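このページは、Grumo(Pollcombe工科カレッジのロボットクラブ)の新しいメンバーのための手順書です。テーマは「編みかごの縁をグリッパーでつかみ、持ち上げて、となりの位置に置く」という課題です。四月から始めた人は、まずブロックの課題を終わらせてください。ブロックがまだ安定しない場合、かごはとても難しく感じると思います。

私は日本語が母語ではないので、変な表現があればPylyp Fedorukさんか私(Valdir Paiva)に教えてください。直します。

## 1. この課題で練習すること

ブロックは面が平らで、どこをつかんでもだいたい同じ結果になります。かごは違います。縁は丸く、場所によって太さが少し変わります。編んだ材料なので、強くはさむと形が変わり、弱くはさむとすべります。また、かごの重心はつかむ点から遠いので、持ち上げるとかごが傾きます。

課題の合格条件は次のとおりです。

- かごの縁をつかみ、テーブルから離す
- 目標の位置に置き、指を開いて離れる
- かごの中の物、または横に置いた物を動かさない
- 一回の試行を18秒以内に終える

三番目の条件を忘れる人が多いです。小さい物を横に置いて練習すると、腕の動きがどのくらい雑か、すぐにわかります。

## 2. 準備するもの

- 腕とグリッパー(予約表に名前を書いてから使う)
- 手首カメラのケーブル、予備のケーブル
- 編みかご(棚の下の段)
- 横に置く小さい物。模型の野菜や積み木など、転がってもこわれないもの
- Xabaが入っているノートPC
- ノートと鉛筆

Xabaは、クラブで使っている記録用のプログラムです。二年前にSvyatoslav Ostapchukさんが書きました。古い説明書では別の名前になっていますが、中身は同じです。設定ファイルは `xaba.yaml` です。名前を変えないでください。名前が違うと、エラーを出さずに初期値で動きます。私はこれで午後を一つなくしました。

## 3. カメラの確認

電源を入れる前に、ケーブルが関節にはさまれないか、手で腕をゆっくり動かして確認します。それから電源を入れ、次のコマンドを打ちます。

```
xaba preview --cam wrist
```

プレビューでは、指先が両方見えているかどうかを見ます。片方しか見えない場合は、カメラの固定ねじがゆるんでいる可能性があります。ねじをしめるときは、必ず非常停止ボタンを押した状態にしてください。

次に露出を固定します。自動のままにすると、白いテーブルが画面に多く入ったときに、かごが急に暗くなります。反対に、かごが画面をうめると、テーブルが真っ白になります。設定は次のようにします。

```yaml
camera:
 auto_exposure: false
 exposure: 700
 white_balance: fixed
```

700という値は、天井のライトを全部つけたときに合う値です。窓の近くで使うときは、プレビューを見ながら下げてください。変えた値はノートに書きます。前の人の値が残っていることがあるので、始める前にもう一度見てください。

ピントは遠くに合わせすぎないでください。かごに近づいたとき、縁の編み目が少しぼけるのは問題ありません。私たちの方法では、細い編み目よりも、縁の曲がり方とテーブルとの境目を使います。

## 4. かごを置く

かごはテーブルの中央より少し奥に置きます。手前に置くと、ひじの関節が曲がりすぎて、手首の角度を選べなくなります。

毎回まったく同じ場所に置かないでください。同じ場所だけで練習すると、腕は場所を覚えたように見えますが、少しずらしただけで失敗します。Inna Bondarchukさんのグループは去年、テープで印をつけて練習し、大会の会場でとても困りました。今はテープを使わず、試行のたびに手で少し回してから始めます。

角がある部分を手前に向けた場合と、まっすぐな部分を向けた場合の両方を練習します。最初はまっすぐな部分のほうがやさしいです。

## 5. 力の設定

グリッパーの力は、ブロックの課題よりも小さくします。制御ボードはSkundbergという名前のもので、力を数値で指定します。単位はありません。大きいほど強いです。

| 相手 | 値 | メモ |
|---|---|---|
| ブロック | 2000 | かごには使わない |
| かごの縁 | 1000 | ここから始める |
| やわらかい布 | 700 | 布の課題のページを見る |

1000ですべる場合、すぐに値を上げないで、先に指の位置を見てください。すべる原因の多くは、指が縁の端だけに当たっていることです。位置を直してもすべるときは、少しずつ上げます。上げるたびに、縁がつぶれていないか、腕を止めて目で見てください。

2000は絶対に使わないでください。私は一度まちがえて使い、かごの縁が割れる音がしました。そのかごは今、ケーブル入れになっています。

## 6. 操作を記録する

記録は次のコマンドで始めます。

```
xaba record --task basket_rim --operator 名前
```

`名前` のところには自分の名前をローマ字で書きます。苗字だけで十分です。Yevdokiia Kuzmenkoさんの場合は `kuzmenko` です。大文字を使うとフォルダが別になるので、小文字でお願いします。

操作は、次の順番で行います。

1. 腕をホーム位置に戻し、指を開く。
2. かごの上まで移動する。この間は速くてもよい。
3. 縁の上で一度止まる。一呼吸ぐらい。
4. 手首を回し、指の開く方向が縁を横切るように合わせる。
5. ゆっくり下げる。
6. 指を閉じる。
7. まっすぐ上に持ち上げる。
8. 横に移動し、下げて、指を開く。
9. 上に抜いてから、ホーム位置に戻る。

三番目の「止まる」は大切です。止まらないで下げると、手首の回転と下降がまざって、後で動作を分けることが難しくなります。記録を見るときにも、どこから近づき始めたのかわかりません。

九番目もよく省略されます。指を開いた後、横に動かすと、指がかごの編み目に引っかかります。必ず上に抜いてください。

## 7. 縁への近づき方

この課題で一番時間がかかるのは、四番と五番です。手首カメラの映像を見ながら、片方の指を縁の内側、もう片方を外側に合わせます。

まず、縁が画面の中でどの方向に走っているかを見ます。縁が斜めに見えるときは、手首を少しずつ回して、二本の指の間に縁が通るようにします。正確に垂直でなくてもかまいません。ただし、大きく斜めのまま閉じると、指が縁を押して、かごが回ります。

角の近くをつかむときは、縁が曲がり始める点を探してください。曲がりの真ん中をつかむと、内側の指だけが先に当たります。曲がりから少し離れたところなら、両方の指がほぼ同時に当たります。

高さは映像だけで決めるのが難しいです。指先がかごに重なって見えても、まだ上にあることがあります。影が見えるときは影を使い、見えないときは横から自分の目で見ます。二人で作業する場合は、一人が横に立って「あと少し」「止めて」と声を出すと早いです。

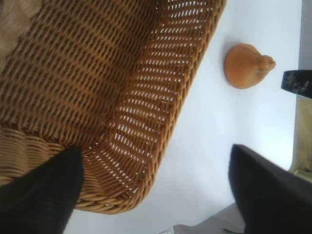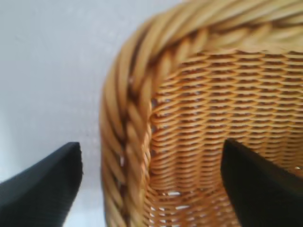
下げる深さは、縁の太さより少し深いくらいにします。深すぎると、内側の指がかごの底に当たることがあります。当たったときは、モーターの音が低くなります。その音が聞こえたら、閉じないで一度上げてください。

閉じた後は、すぐに持ち上げないで、少しだけ上に動かして様子を見ます。かごの反対側がテーブルに残ったままなら普通です。かご全体が指の中で回る場合は、置き直して、つかむ点を変えます。

## 8. よくある失敗

**かごがテーブルの上をすべって逃げる。** 片方の指が先に当たっています。閉じる前に、縁が指の間の中央にあるかを確認してください。テーブルにすべり止めを敷くと逃げなくなりますが、大会では使えません。

**持ち上げるとかごが大きく傾く。** 少しの傾きは合格です。中の物が落ちるほど傾くときは、もっと長い辺の中央に近いところをつかみます。

**横の物が倒れる。** ホーム位置からの道が低すぎます。かごの上を通るときの高さを上げてください。`xaba.yaml` の `travel_height` で変えられます。

**プレビューが止まる。** ほとんどはケーブルです。予備に交換し、それでも止まる場合はPCを再起動します。記録中に映像が止まった試行は、成功していても使わないでください。

**18秒に間に合わない。** 下げる速さを上げたくなりますが、移動の速さを先に直してください。ホーム位置からかごの上までが遅い人が多いです。

## 9. 記録の整理

練習が終わったら、その日のうちに試行を見直し、印をつけます。

```
xaba label --task basket_rim
```

印は `ok`、`fail`、`skip` から選びます。失敗した試行も消さないでください。`fail` は後で使います。`skip` は、映像が止まった、途中で人の手が入った、かごを置き忘れた、というような場合です。迷ったら `skip` にして、ノートに理由を書きます。

今のフォルダには、全員の分を合わせて1000を超える試行があります。名前のまちがいを後から直すのはとても大変なので、記録の前に確認をお願いします。

最後に腕をホーム位置に戻し、電源を切って、かごを棚の下の段に戻します。`xaba.yaml` の値を変えた人は、元の値に戻すか、ノートの一番新しいページに書いてください。布の課題に進む人は、力の値を700にしてから、布の課題のページの最初に戻ってください。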